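拆旧主机这件小事

Sep 19, 2019

先交代一下背景,上个月搬完家之后,书房角落里一直堆着一台旧台式机,黑色的那种商务机箱,死沉死沉的。搬家的师傅问我这个还要不要,我嘴一快说要,结果它就跟着我从旧房子来了新房子,又在角落里站了好几个星期,上面先是放了一盆绿萝,后来又放了一摞没拆的快递。

我先生路过一次叹一次气。他倒也不催我,就是叹气,这个比催我还厉害!

其实我一直舍不得这台机器。当年它是二手买来的,从一个叫 Grera 的旧货网站上淘的,卖家把它擦得特别干净,还在箱子里塞了一小包螺丝,说是备用。我用它写过论文,剪过我妹妹婚礼的视频(剪了两个通宵,风扇吵得像要起飞),也用它玩过一阵子种田游戏,种了满满一屏幕的南瓜。后来有了笔记本,它就慢慢退下来了,先是当下载机,再后来就是花架子。

所以这次我下决心把它拆了。能用的零件留下来,该送人的送人,剩下的拿去回收。写这篇呢,一来是记录一下,二来是上次我在博客里提了一句想拆电脑,留言区一下子冒出来好多人说自己家也有一台,问我怎么弄。我真不是专业的,大家当闲聊看就好,主板维修那种高深的东西我一概不会。

动手之前的准备

第一件事是备份。这个我要啰嗦两句,我朋友 Ornella Leone 去年拆她那台旧机器,拆得非常漂亮,零件码得整整齐齐,拍照发朋友圈,大家都点赞,晚上她才想起来硬盘里有她外婆的照片,而硬盘下午已经让她弟弟拿去格式化了。她到现在提起来都要捂脸。所以我这次老老实实先开机,把硬盘从头翻到尾。翻出来 786 张照片,有一半是我在阳台上拍的同一只猫。还有一个文件夹叫“新建文件夹重要”,里面是空的……我对着它想了很久,完全想不起来当初要往里面放什么。

照片拷出来,论文拷出来,南瓜的存档也拷出来了(对,我就是这么没出息)。

第二件事是腾地方。以前换内存条,我都是坐在地板上弄的,弄完腰直不起来,螺丝还滚到沙发底下去。人真的不能对自己这么坏。拆整机一定要有一张够大的台面,机箱放倒之后比想象中占地方多了,旁边还得留出一块放拆下来的东西。高度最好是站着干活不用弯腰的那种,家里餐桌其实有点矮,我试过,拆到一半就想坐下,一坐下又够不到里面。

第三件事是找盒子。我攒了好多年的月饼盒这回终于有了正经用处,我先生说他等这一天等了很久。装螺丝的,我用的是做冰块的那种格子盒,每拆一个部件就换一格,格子边上贴一小条美纹纸胶带,写上“侧板”“电源”“风扇”。字写得很丑,能认出来就行。

工具没什么特别的,一把十字螺丝刀,刀头带点磁性最好,不然螺丝掉进机箱缝里真的会让人想哭。再加一把软毛刷(我用的是没开封的腮红刷,买来颜色不对就一直放着),一块超细纤维布,一小瓶高纯度的酒精,几张棉片。手电筒也备一个,机箱里面黑漆漆的,手机的灯照进去老是被自己的手挡住。

静电这个事情,我问过 Annunziata Melis。她在一家叫 Fontana 的小电脑铺子里干了 9 年,是我认识的人里面唯一一个看到机箱会两眼放光的。她的原话是:“你别穿那件一脱就噼里啪啦的毛衣就好。”然后她又补了一句,最好还是戴防静电手环,没有的话,动手前先摸一下接地的金属,拿零件的时候捏边缘,别拿手指去按金手指。我乖乖照做,还换了一件纯棉的T恤。

拆之前先拍照

这一条我单独拿出来说。哪怕你觉得自己不会再装回去,也请拍照!每拔一根线之前都拍一张。我这次是打算拆到底的,可是拆到一半忽然又犹豫了,觉得这机器还挺精神的,要不要给我侄子装回去用?就这么一犹豫,照片就救了我的命。前面板那几根细细的线,颜色看着都不一样,拔下来以后就都长一个样了,我盯着说明书看了半个钟头,最后还是靠照片对上的。

拍的时候机箱放平,侧板拿掉,先从正上方拍一张全的,再一块一块拍近的。线挡住的地方,轻轻拨开再拍一张。我嫌麻烦少拍了电源那边,后来果然就是那里想不起来,活该。

断电就不用说了吧?还是说一下。关机,拔电源线,再按几下开机键把余电放掉。显示器的线、网线也都拔掉,我第一次就是忘了网线,搬机箱的时候把路由器也从架子上拽了下来,全家断网,场面一度非常难看。

我的拆机顺序

顺序这个东西每个人习惯不一样,我就是按“先松的,后紧的”来。数据线和容易碰到的线先拔,接着是硬盘,然后内存条,再来是处理器,电源和主板放到最后。中间想喝水就喝水,想歇就歇,又没有人给你掐表。

硬盘

硬盘我放在很前面,是心理原因,里面有东西的零件早点请出来我才踏实。商务机的硬盘好多都是卡在塑料托架里的,捏住两边往外一抽就行,连螺丝刀都不用,第一次弄的时候我还到处找螺丝,找了半天,最后发现人家根本没有螺丝,哈哈。

数据线拔的时候捏着插头,别拽线。有的插头上有小卡扣,要按住再拔,我以前不知道,硬拔过一根,把卡扣拔断了,从此那根线就老是松,电脑隔三差五找不到硬盘,我还以为是中病毒了。

拔下来的硬盘千万别随手立在桌沿上。找个有边有格子的盘子放着,连托架一起放,不容易滚也不容易碰倒。我家那块后来套了个防静电袋,外面写了日期,收进抽屉里了,没舍得丢。

内存条

内存条是最有成就感的,两边的小卡子往外一掰,它自己就“啵”地翘起来了。有的主板只有一边的卡子会动,另一边是死的,先看清楚再用力。我把拆下来的内存条用橡皮擦轻轻擦了擦金手指,擦完吹干净碎屑,套上袋子。这个办法是 Annunziata 教我的,她说她们铺子里有一半“开不了机”的电脑,拔下来擦一擦插回去就好了。我听完觉得自己以前送修花的钱都很冤枉。

处理器和那个让人手抖的插座

好了,来讲最让我紧张的部分。

处理器上面压着散热器,散热器下面抹着硅脂,年头一久,硅脂就干成了水泥。我第一次去拔散热器,纹丝不动,吓得我立刻缩手。后来问了人,说可以在拆之前先让电脑开着跑一会儿,机器热起来硅脂会软一点,关机断电以后趁着温乎劲儿,轻轻左右旋一旋,再往上提。千万不能直上直下地猛拽!我照着弄,转了几下,感觉到它松了,那一刻我差点给它鼓掌。

散热器拿走以后是一片灰灰的硅脂,用棉片蘸酒精,从外往里擦。我擦了好几张棉片才擦干净,擦完露出上面刻的字,亮晶晶的,还挺好看。

接下来是金属压架。旁边有一根小拉杆,往下压一点点,再往外拨,它就会弹起来,然后整个盖子就能掀开了。处理器捏着两边,垂直往上拿,不要斜,不要蹭。拿出来以后立刻放进盒子里,别放桌上想着“等一下再收”,我这个人的“等一下”通常是三天。

重点来了,处理器拿走以后,空插座是整块主板上最娇气的地方。有些插座里面是密密麻麻的小针,细得跟头发似的,碰弯一根都是大麻烦。袖子、刷子、掉下来的螺丝,统统要离它远一点。我的做法是翻出以前留着的塑料保护盖扣上去,没有保护盖的话,也尽量不要让它敞着过夜。清灰的刷子更是绝对不要往里面伸,我那把腮红刷也不例外。

拆到这一步,手边大概就是这个阵势,硬盘连着蓝色托架搁在旁边的灰色零件盘里,插座的压架掀着,线还留了一大把没顾上收拾:
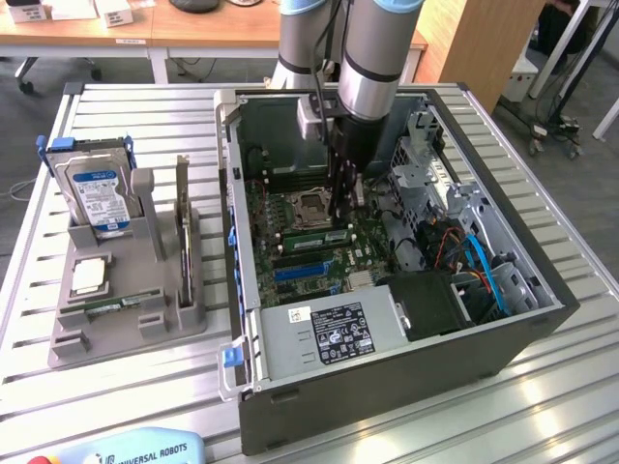
清灰和收线

灰这个东西,平时看不见也就算了,看见了就一秒钟都忍不了。我把风扇那一块的灰刷下来,攒了小小一撮,毛茸茸的,里面肯定有我家以前那只猫的贡献。建议在阳台上弄,或者窗户边上,戴个口罩。我第一次没戴,打了一晚上喷嚏。

风扇叶片要用手指按住再刷,别让它跟着转。缝里的灰用气吹一点一点吹,就是那种清相机镜头的橡胶球,捏得手酸,不过很解压。机箱底板我用拧得很干的抹布擦了一遍,擦完抹布是黑的,换了一块再擦,还是黑的,后来我就假装它白了。

线的话,拆下来的数据线我一根根绕成小圈,用烤面包袋子上那种扎口的小铁丝扎好(我攒了一抽屉,不接受批评)。电源自带的那一大把线就别跟它较劲了,理顺了拢到一边,松松绑一下。说到电源,外壳千万不要拆,里面就算断了电也可能有残留的高压,这个真不是闹着玩的,整个拿下来放好就行了。

零件的去处

内存条,我留了。硬盘,收抽屉了。光驱送给了楼下读中学的小朋友,他说要拿去做手工课的作业,我也没多问。多出来的几根数据线寄给了 Ornella,她回我一个白眼的表情,说她家也有一抽屉。

电源和一些杂七杂八的,我送到了 Ardale 那边的旧电器回收点。从家里走过去 10 分钟,我抱着个纸箱走得满头汗,那位大姐接过去掂了掂,说:“你还给分好类啦?”我那个得意呀,一路笑着回来的。

主板和机箱最后没送走。对,我又犹豫了。侄子听说以后非常想要,天天问我妈妈“姑姑的电脑装好没有”,我就想着等他来住的时候,我们俩一起把它装回去。我给他看了那些照片,他指着一个一个问这是什么,问得我好几次答不上来,只好说我们到时候查一查。

几个留言里的问题,顺便回一下

有人问我整个弄下来花了多久。我第一天拆了 90 分钟,中间还吃了一碗面,后面清灰收拾断断续续又弄了两个晚上。你要是手脚麻利,肯定比我快。

有人问硬盘要不要砸掉再扔。我没有砸,我是留着的。如果真要送走,里面又有身份证扫描件一类的东西,那还是先彻底清一遍比较安心,不会弄就拿去找靠谱的店当面处理。

有人问女孩子一个人能不能弄得动。能呀!就是机箱重一点,搬的时候蹲下去,用腿使劲,别拿腰去扛。拧不动的螺丝先垫块橡胶片再拧,我用的是家里开罐头的那块,特别好使。

还有一位叫我推荐螺丝刀的,我那把是在 Uvcombe 旅行的时候在杂货铺买的,六月份去的那一趟,本来是进去躲雨的。上面连个牌子都没有,实在没法推荐,抱歉抱歉。

绿萝现在搬到窗台上去了,叶子好像比以前精神。书房角落空出来一块,我先生说可以放个小书架,我说好,然后我们俩量了尺寸,发现踢脚线那里凸出来一截,书架贴不住墙。下次再写这个吧。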